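Skeser Briefing Box, third edition: a review

I've been running a Model UN club for long enough to have opinions about placards, and I have never been this happy with something that arrived in a box. Skeser's Briefing Box is a classroom and club kit for simulating trade negotiations between countries. You get country folders, tariff tables, a chair's handbook, a stack of "wire" cards that drop news into the room at bad moments, and a pad of blank treaty forms. I bought it in March with our club's money, so nobody sent it to me and nobody at Skeser knows I'm writing this.

Most simulation kits I've tried fall into the same hole. The students read a paragraph telling them that their country "values free trade" or "seeks stability," and then they stand up and read that paragraph back to each other for an hour. The Briefing Box gives every delegation a home front. Your folder has a foreign ministry page, yes, but it also has a farm lobby, a finance ministry that wants something else entirely, and an election coming up on a date only you know. So a delegation walks in already arguing with itself! The first time we played, the pair with the big dairy exporter spent the whole opening round whispering, and when they finally raised a placard they asked for a recess. I could have cheered.

The countries are made up, which I thought I would hate. Mount a debate between real states and the kids already know who the heroes are supposed to be (or think they do). With Vunia and its neighbors there's no shortcut. Vunia is a landlocked, mid-income place that ships most of its goods through somebody else's port, and once you've had to plead for a lower transit fee on its behalf you understand landlocked countries better than any map could teach you. One of my ninth graders now brings up transit fees at dinner, according to her mother.

The folders are heavy card with a cloth tape spine, and they've held up well to being thrown into backpacks. The tariff tables are printed large enough that two people can read one sheet together. I did wish the treaty forms came in a pad thicker than 25 sheets, as my lot draft and tear up and draft again, but the page may be photocopied and the handbook says so in plain words.

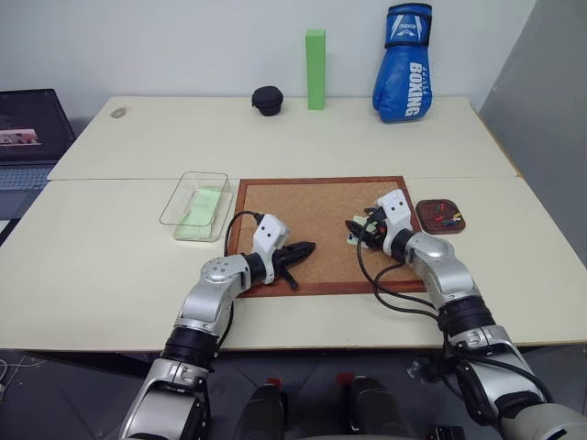

The wire cards deserve their own paragraph. Each one is a short news item the chair reads aloud: a drought, a leaked memo, a minister resigning, a ship stuck in a canal. What I love is that the cards are written like wire copy, with a dateline and a source, and some of the sources are shaky. "According to two officials who asked not to be named" means something very different from "the ministry said in a statement," and students start to listen for it. We had a lovely moment when a leaked memo card came out and one delegation demanded a vote on the spot, while the delegation across from them calmly asked the chair who had leaked it and to whom. The card doesn't say. You have to decide how much weight it can carry, same as anybody reading the paper.

Now the handbook. It was written by Dorota Piątek, and she has clearly stood in front of a room of teenagers at four in the afternoon. Her advice on running a caucus is short and usable. She tells you to let silence sit. She tells you to stop the clock when a deal is close and to never, ever stop it to settle a procedural complaint. There's a page on how to chair when one delegate is doing all the talking that I've since copied out and taped inside my own binder. She's also good on the final statement, the document everyone signs at the end. Her rule is that any word a delegation can't explain in its own language gets struck, and out go "robust" and "meaningful" and most of the other padding.

The scoring is the one place where I part ways with the kit a little. Each delegation is rated from 1 to 5 on domestic support, export income and standing abroad, and the numbers are fine as far as they go. But a country that walks out of the talks keeps its domestic points, and sharp players notice. My co-coach Vilgot Moen says that's the most realistic thing in the box, and he may be right. With younger groups I'd still put a small penalty on walking out, or you'll lose half the room by the second session and be left with a treaty between the chair and one very polite island.

I should compare it with the Hägglund set, which a lot of clubs around here own. Hägglund is cheaper and quicker to teach, and if you have one class period it's what I'd pick. It's tidy, everyone gets a turn, you're done by the bell. The Briefing Box wants a good long afternoon, or better, a couple of them with a night in between so people can stew. We did our best session on a Sunday with the blinds half down and far too many pretzels, and three students asked if they could stay on and finish the annex. The annex! On fisheries!

There's a companion app as well, called Mument, that keeps the clock and tracks votes. It's pleasant and I used it twice. After that we went back to a kitchen timer and a sheet of paper, mostly because I like the students to see the tally being made. If your room has a projector you may feel differently. Nothing in the box depends on it.

A few small things for anyone ordering. The placards come flat and need folding, so do that the evening before. The port authority folder looks optional and isn't, so give it to somebody strong. And read the election dates before you deal the folders out, so you don't put both early elections on the same side of the table as I did. It made for a wild first round, mind you, and I'm tempted to do it again.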